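### 3.2 공용 작업실의 바닥 물품 배치와 폐기물 수거 동선

본 절에서는 정리 활동이 이루어지는 공용 작업실의 물리적 조건 가운데 바닥면에 놓이는 물품의 배치를 다룬다. 앞 절에서 논의한 수납 가구의 높이와 접근성은 선 자세에서의 작업을 전제로 하였으나, 관찰된 정리 행위의 상당 부분은 허리를 굽히거나 팔을 아래로 뻗는 자세에서 수행되었다. 따라서 작업면 위의 물품과 바닥면의 물품은 분석 단위를 달리하여 기술할 필요가 있다.

바닥 물품은 기능에 따라 네 범주로 구분하였다. 첫째, 휴지통과 같은 폐기물 용기이다. 둘째, 상자류를 비롯하여 내용물의 유무와 무관하게 바닥에 놓인 보관 용기이다. 셋째, 의자, 스탠드 조명 등 이동이 가능한 가구와 기구이다. 넷째, 멀티탭과 케이블을 포함한 배선류이다. 이 구분은 Timmermans와 Dekker가 Prekari 과제의 예비 조사에서 사용한 분류를 따르되, 원래 하나로 묶여 있던 가구와 배선을 분리한 것이다. 두 범주는 정리 과정에서 다루어지는 방식이 서로 다르다. 가구는 통행을 위해 옮겨졌다가 다시 제자리로 돌아오는 경우가 많은 반면, 배선은 한 번 설치되면 위치가 거의 바뀌지 않고 주변 물품의 배치를 제약한다.

관찰은 Nikovville 소재 작업실에서 3월에 진행되었으며, 정리 구간으로 식별된 기록은 총 249건이다. 한 건의 정리 구간은 작업자가 대상 물품에 처음 손을 뻗은 시점부터 해당 물품을 용기나 지정 위치에 놓은 시점까지로 정의하였다. 물품을 들었다가 원래 위치에 그대로 내려놓은 경우는 별도의 부호를 부여하고 이하의 분석에서 제외하였다. 부호화는 Kermani와 Hendriks가 독립적으로 수행하였고, 판정이 엇갈린 18건은 합의를 거쳐 확정하였다. 불일치는 대부분 종료 시점의 판정에서 발생하였다. 물품이 용기 상단 부근에 도달한 시점과 물품이 손에서 떨어진 시점 사이에는 간격이 있으며, 초기 지침은 둘 중 어느 쪽을 종료로 볼 것인지 명시하지 않았다. 개정 지침에서는 후자를 종료 시점으로 통일하였다.

폐기물 용기의 위치는 수거 동선에 직접적인 영향을 미친다. 용기가 벽면에 밀착된 경우 접근 가능한 방향은 앞쪽과 옆쪽으로 제한되며, 작업자는 용기를 향해 몸을 돌린 뒤 물품을 투입한다. 용기가 개방된 바닥에 놓인 경우에는 접근 방향의 제약이 줄어드는 대신 통행 경로와 겹칠 가능성이 커진다. 본 조사에서는 두 조건을 동일한 작업실 안에서 번갈아 적용하였으며, 각 조건의 적용 순서는 정리 구간의 기록과 함께 보존하였다. 벽면 조건에서는 벽과 용기의 간격을 10 cm로 고정하였다.

용기의 형태 또한 고려 대상이다. 원형 휴지통은 어느 방향에서 접근하더라도 개구부의 형상이 동일하게 유지되므로, 작업자의 위치가 바뀌어도 투입 자세를 크게 수정할 필요가 없다. 사각형 상자는 변과 모서리에 따라 접근 거리가 달라지고, 윗면이 닫혀 있을 때에는 용기가 아니라 장애물 또는 임시 받침으로 취급된다. Hopkin은 후자의 경우를 '잠정적 작업면'이라 명명하였으나, 본 연구에서는 실제로 물품이 올려진 때에 한하여 이 용어를 적용한다. 상자가 바닥에 놓여 있다는 사실만으로 작업면의 기능을 추정하지 않았다.

투입 대상 물품은 크기와 변형 가능성에 따라 기록하였다. 구겨진 물품은 펼쳐진 상태의 치수로 환산하지 않고 집어 든 시점의 외형을 기준으로 하였다. 동일한 재료라도 구겨진 정도에 따라 잡는 위치와 투입 높이가 달라지기 때문이다. 재질이 육안으로 확인되지 않는 물품은 색과 대략적인 크기만을 기입하고 재질 항목은 공란으로 두었다. 공란은 결측으로 처리하였으며 다른 항목의 값으로부터 추정하여 채우지 않았다.

그림 4는 바닥면에서 이루어지는 정리 동작과 주변 물품의 배치를 함께 보여 준다. 흰색의 작고 구겨진 물품이 짙은 색 원형 메시 휴지통의 테두리 가까이에 있고, 다른 쪽 팔은 청록색 사각 상자 바로 앞의 바닥을 향한다. 바닥은 갈색, 회색, 황갈색이 섞인 나무 무늬로, 흰색 물품과는 명도 차이가 뚜렷하다. 왼편의 흰색 탁자 아래에서 나온 케이블은 바닥의 멀티탭으로 이어져 배선류 범주에 해당하며, 바퀴 달린 사무용 의자 두 개는 이동 가능한 가구로 분류하였다.

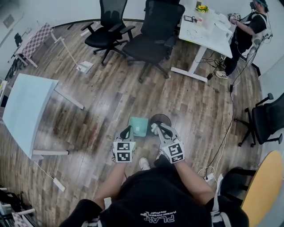
**그림 4.** 원형 메시 휴지통과 청록색 상자 주변의 바닥 정리 동작.

그림 4의 배치에서 책상 위에 놓인 화분, 안경, 병, 종이는 바닥 물품의 집계에 포함하지 않았다. 이들은 작업면 물품으로서 앞 절의 분류를 적용받는다. 다만 책상에서 아래로 늘어진 케이블은 작업면과 바닥면에 걸쳐 있으므로 예외적으로 양쪽 모두에 기재하였다. 중복 기재된 항목은 전체 물품 수를 산출할 때 한 번만 반영하였다.

전체 기록에서 확인된 바닥 물품의 출현은 1775회이다. 이 값은 서로 다른 물품의 개수가 아니라 각 정리 구간에서 식별된 물품을 누적한 횟수이며, 동일한 휴지통이 여러 구간에 나타나면 그때마다 계수된다. 따라서 출현 횟수를 작업실의 물품 밀도로 해석하는 것은 적절하지 않다. 밀도를 비교하려면 구간별 관찰 면적을 함께 고려해야 하는데, 작업자의 자세에 따라 확인 가능한 바닥의 범위가 달라지므로 본 자료만으로는 면적을 일정하게 유지할 수 없다.

배선류의 위치는 용기 배치의 하한 조건으로 취급하였다. 멀티탭과 그에 연결된 케이블이 놓인 영역에는 폐기물 용기를 두지 않았고, 용기를 옮길 때에도 해당 영역을 가로지르지 않도록 하였다. 이 제약으로 인해 탁자 인접 구역의 일부는 배치 후보에서 제외되었다. Dustitz 작업실에서 수집한 비교 자료는 배선이 벽면을 따라 고정되어 있어 동일한 제약을 적용할 수 없으며, 두 작업실 간의 동선 비교는 배선 영역을 제외한 구역에 한정하여 3.3절에서 다룬다.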